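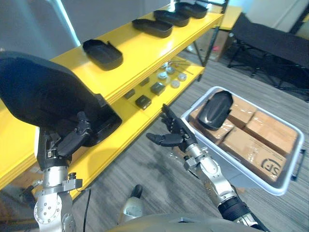
¿Dónde van las piezas pequeñas, arriba con las bandejas o abajo? Abajo, siempre en el estante de abajo; arriba solo bandejas negras.

**19 de noviembre** – estantería amarilla, puesto de montaje Prellovari

Lo apunto otra vez porque en agosto quedó en una hoja suelta y se perdió.

Bandejas negras: cuatro en fila en el estante superior, la pestaña de la esquina mirando siempre al mismo lado. Si se giran luego no encajan en el carro de Trilton y hay que recolocarlas todas. No apilar. Ya van dos con el reborde marcado.

Estante de abajo:

- bloques negros cuadrados, a la izquierda
- discos metálicos a la derecha. En el albarán de Niskanen salen como "arandela" en una línea y "tapa" en otra, misma referencia 864. Preguntar cual vale antes de etiquetar nada
- varillas finas al fondo, detrás de los discos. Ruedan. Hace falta un tope o un trozo de canaleta, lo que haya

Las carcasas negras grandes no tienen sitio fijo. En el estante de arriba tapan las bandejas, en el de abajo no entran de pie. De momento al cajón gris, boca abajo. Solución mala pero es la que hay.

Cajón gris: sigue en la moqueta. Lo quiero sobre algo, aunque sea un palé pequeño, que agacharse cada vez cansa. Mirar si el banco viejo de Statavmont aguanta (la chapa dice 80 kg, me fío regular).

Etiquetas: las de papel se despegan del amarillo, pintura demasiado lisa. Probar las de vinilo. Quedan 177 en el rollo, de sobra para esta estantería y la siguiente.

Pedido de discos: pone 3000 en la hoja. ¿Tres mil?? Seguramente sobra un cero. NO confirmar hasta hablar con compras.

Pendiente:

- [ ] tope para varillas
- [ ] aclarar referencia 864
- [x] limpiar estante de arriba
- [ ] medir la carcasa con la tapa puesta, a ver si cabe tumbada abajo
- [ ] bloques: separar el tamaño pequeño de los otros, se mezclan y luego en montage no cuadra nada

Si alguien mueve las bandejas que lo escriba aquí debajo, con la hora. La llave del armario de vinilo está en el segundo cajón, no en el primero.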